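Korkness opens its workroom for a day of gripper demonstrations

September 8, 2023

LEMTON — Visitors to the Korkness workroom on Drodard Street got a close look this week at how people teach machines to pick things up, as the company held its first open day since moving into the building in April.

The company makes software for robot arms used in packing and sorting. Most of its work is done at ordinary desks, by people holding a gripper in each hand and moving small objects from one place to another. The movements are recorded and later used to train the arms. Korkness calls the program Toma.

Man-sik Ban, who runs the program, opened the day with a short talk and then moved people to the desks, where staff members were already at work. He told the group that the company had thought about setting up a special table for the event and decided against it.

"People asked if we would clean up first," Ban said. "We said no. The arm is going to end up on somebody's messy bench, so the practice should be done on a messy bench."

The desks were set up as they are on any working day, with monitors, keyboards, cables and drink bottles left where they were. Staff members sat at the near edge and reached in over the clutter with the grippers, closing the black fingers on small items placed in front of them.

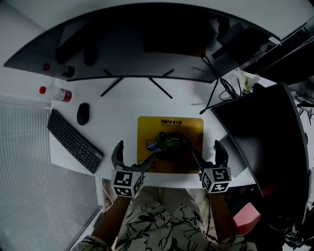

Each recording is short. A person picks up an item, moves it, lets go and brings both hands back to the start. Then the item is put somewhere else and the whole thing is done again. Ban said a task is not considered ready until the company has 3000 recordings of it, made by several different people, so that the arm does not learn the habits of one pair of hands.

Slow and steady movements are the most useful, he said. New staff members tend to rush, and they also tend to look away from the item before the fingers have closed. Both can make a recording hard to use. A new person usually spends the first 4 days on nothing but picking up and setting down.

The square black-and-white markers attached to the grippers drew a lot of questions. Ban explained that the markers let the software work out where each gripper is and which way it is turned. If a sleeve or a cable covers a marker for too long, the recording is set aside and checked by hand.

After the talk, visitors were invited to try the grippers themselves. Groups were kept to nine people so that everyone could get close to a desk. Staff members showed how to hold the handles and how hard to squeeze, then stepped back. Several visitors said the grippers were easier to use than they expected, although judging distance took some getting used to.

"You keep wanting to use your fingers," said one visitor, a retired machinist from Lemton who asked a number of questions about wear on the gripper pads. "After a few tries you stop thinking about it."

He was told that the pads are changed when the surface gets smooth, and that staff members check them at the start of each session. Flat boxes are among the harder items, Ban said, as there is little to hold on to when a box is lying on its wide side. The usual way is to tip it up with one gripper and take hold of it with the other. That takes two hands working together, and it is the kind of task the program was started for.

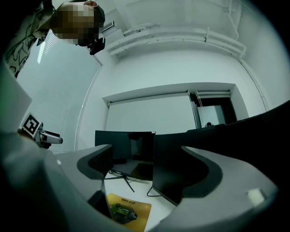 A second part of the demonstration dealt with what happens to the recordings afterward. In the meeting room next door, staff members played back sessions from earlier in the year and showed how each one is marked as usable or not. The people who do the marking are the same people who do the recording. They change over at midday, which Ban said keeps anyone from sitting with the grippers for too long.

Tired arms are the most common complaint, he said. The company shortened its sessions over the summer after staff members asked for more breaks, and it is now testing a lighter handle. Korkness has not said when the new handle will be in regular use.

Some of the visitors wanted to know what the work means for jobs in the area. Two warehouses outside Lemton have been in talks with Korkness, but Ban said no agreement had been signed and he would not name them. He said the first arms would be used for refilling small parts bins, a job the warehouses have had trouble keeping staffed on the night shift.

"I can't tell you what a warehouse will decide in a few years," he said. "I can tell you what we are building now, and right now it is an arm that can refill a bin — slowly."

No robot arm was run during the open day. Ban said the arms are kept at a separate site, where there is room for the safety fencing they need, and that a visit there is being planned for a later date.

Students from the technical program at Lemton's high school were among those who came in the afternoon. Their teacher said the class had spent part of last spring building a simple gripper out of kit parts, and that she wanted them to see how the same idea is used at work. Korkness has offered to lend the school a pair of older grippers for the coming term. The school still has to approve the loan.

The company is also looking for part-time staff to make recordings. No experience is needed, but applicants must be able to sit and work with both hands for the length of a session. Training is paid. Application forms are available at the front desk on Drodard Street, and completed forms can be left there during office hours.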